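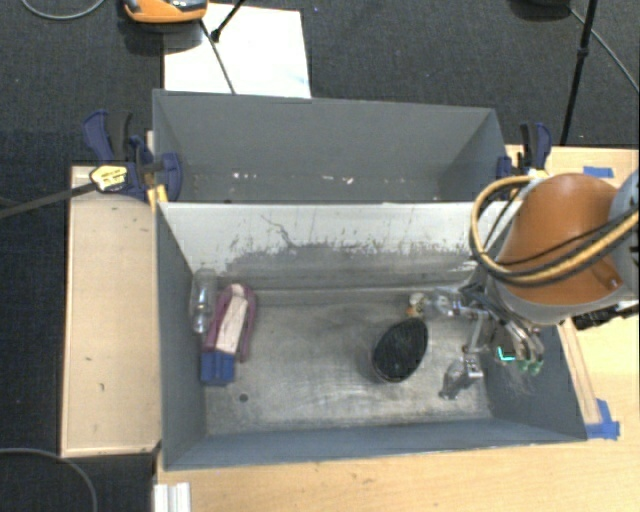

*Un bras de robot orange au-dessus d'un bac gris à deux compartiments.*

# Comment s'appelle l'actrice qui joue la sœur dans « Urden » ?

Question posée par **Kourosh Hashemi** le 19 février 2019

Bonjour à tous,

Je regarde la série « Urden » avec ma femme et nous avons une petite dispute. Dans la première saison, la sœur du notaire est jouée par une actrice brune, avec une voix assez grave. Dans la deuxième saison, je suis presque certain que ce n'est plus la même personne. Ma femme dit que c'est la même, mais avec les cheveux coupés.

J'ai regardé le générique de fin, mais il passe très vite et les rôles ne sont pas indiqués, seulement les noms. J'ai lu « Celletti » et aussi « Rezaei ». Est-ce que ce sont deux actrices pour le même rôle ? Et si oui, pourquoi la première est-elle partie ? J'ai lu quelque part qu'elle s'était mariée avec le réalisateur, mais je ne sais pas si c'est sérieux.

Je vous remercie d'avance et je m'excuse pour les fautes, le français n'est pas ma langue maternelle.

---

## 3 réponses

**Erlinda Mercado** · 69 votes · réponse acceptée

Bonjour Kourosh,

Vous avez raison, il s'agit bien de deux actrices. Celletti joue la sœur pendant toute la première saison et dans le premier épisode de la deuxième (la scène de la gare). Ensuite, c'est Rezaei qui reprend le rôle. Le changement n'est pas expliqué dans l'histoire, c'est pourquoi beaucoup de spectateurs ont eu le même doute que vous.

Pour le départ, Celletti en a parlé dans un entretien avec le magazine « Tetunance ». Elle avait signé pour une pièce de théâtre, avec 60 représentations en tournée, et les dates tombaient en même temps que le tournage. Elle ne mentionne aucun conflit avec la production.

Concernant le mariage, je n'ai trouvé aucune source fiable. Dans le même entretien, elle dit qu'elle est mariée depuis longtemps à un musicien et qu'elle préfère ne pas donner son nom. Je pense donc que la rumeur du réalisateur est fausse, mais je ne peux pas vous le garantir.

> **Kourosh Hashemi** : Merci beaucoup pour cette réponse si complète. Je vais la montrer à ma femme ce soir.

---

**pat_du_38** · 4 votes

la 2e joue beaucoup mieux je trouve. par contre pour le mariage ma cousine a lu que c'était vrai, à vérifier

---

**Lecteur141** · 1 vote

Je suis sûr à 100 % que c'est la même actrice, elle a juste changé de coiffure.

> **Erlinda Mercado** : Je vous invite à regarder de nouveau la scène de la gare, puis l'épisode suivant. La voix est très différente.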